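Track association under clutter: a conversation with Armelle Hoarau
Mar 5, 2020

Armelle Hoarau has worked on multi-target tracking for most of her career, first in coastal radar and now at Bratedard, where she leads the estimation group. Her current work concerns the association step, the part of a tracker that decides which measurement belongs to which object. She spoke with Kyung-hwa Gil about gating, the cost of keeping too many hypotheses, and a filter called Drosarach that her group released in January.

Gil began by asking why association still receives so much attention when the filtering side is considered settled.

"The filter assumes that the measurement it receives came from the target," Hoarau said. "If that assumption is wrong, the covariance shrinks anyway. You get a confident estimate of the wrong thing. Most of the track losses I have looked at start with one bad assignment and a gate that then closes around it."

Her group's test set consists of 2984 recorded scans from a fixed radar site, with dense sea clutter in the lower range cells. The baseline is a standard joint probabilistic method with a hypothesis depth of 8. Drosarach reduces the depth to 5 in quiet regions and restores it where the local clutter estimate rises. 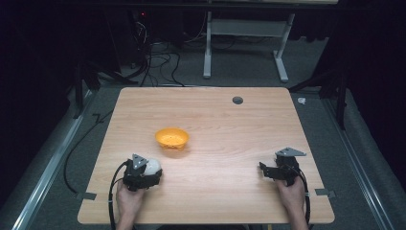
Gil asked how the clutter estimate is formed, and whether it lags behind real changes in sea state.

"It lags by two scans," Hoarau said. "We tried one scan and the estimate was too noisy to use. The depth switched back and forth and the run time became worse than the baseline. With two scans it is stable. You lose some performance when a squall line comes in, and we say so in the report."

She was less willing to discuss run time in general terms. The group measures it on one processor board supplied by Wendex, and she does not think the results carry over to other hardware. "Memory access dominates. Change the cache and you change the ranking of the methods."

On the subject of close targets, Hoarau described the well-known tendency of probabilistic association to pull two nearby tracks together. Drosarach does not remove the effect. When two gates overlap for several scans, it switches to a hard assignment and carries both permutations forward until one can be discarded.

"That is old practice," she said. "The only new part is the test for when to stop. We use a likelihood ratio with a fixed threshold. An adaptive threshold would be more elegant, but I could not show that it helped."

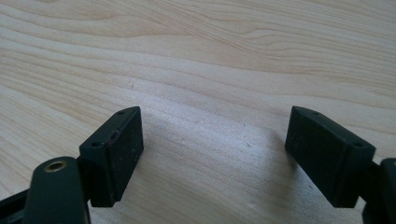 Gil raised the question of fusing a second sensor with a different error model, such as an infrared camera that gives bearing but no range.

Hoarau said the group has run this case only in simulation. The bearing measurements narrow the gate in one direction and leave the other unchanged, so the benefit depends on geometry. Registration error is the larger problem. A small fixed bias between the two sensors looks like target motion if it is not included in the state, and including it makes the problem weakly observable when there are few targets.

"People ask for a fused track and expect it to be better than either input," she said. "With an unmodeled bias it can be worse than the radar alone. I would check the innovation sequence before anything else. If its mean is not zero, stop there."

The next release will include the bias states as an option, turned off by default. Hoarau also plans to replace the ellipsoidal gate with one that accounts for range rate, which the present version reads from the input file and does not use.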